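Cedomeo Rewards Card – Points FAQ

When do my points expire?
Points expire after 7 months with no purchases on the card. Any purchase resets the clock, even a small one.

How many points do I need for a gift card?
The smallest gift card costs 3000 points. You can redeem up to 2 per month.

Can I share points with family?
Yes. Both accounts must be open for at least 6 months. Transfers are final.

I returned something. What happens to the points?
They come off your balance when the store posts the refund. A negative balance is fine – new points will cover it.

My February points are missing.
Purchases at Tolby and Paquette stores can take two statements to show up. After that, send us the receipt.
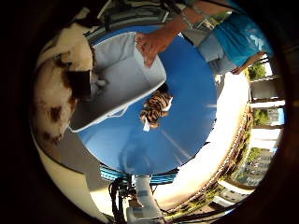

Cedomeo Card Services | Points Desk

Please have your account number ready when you call.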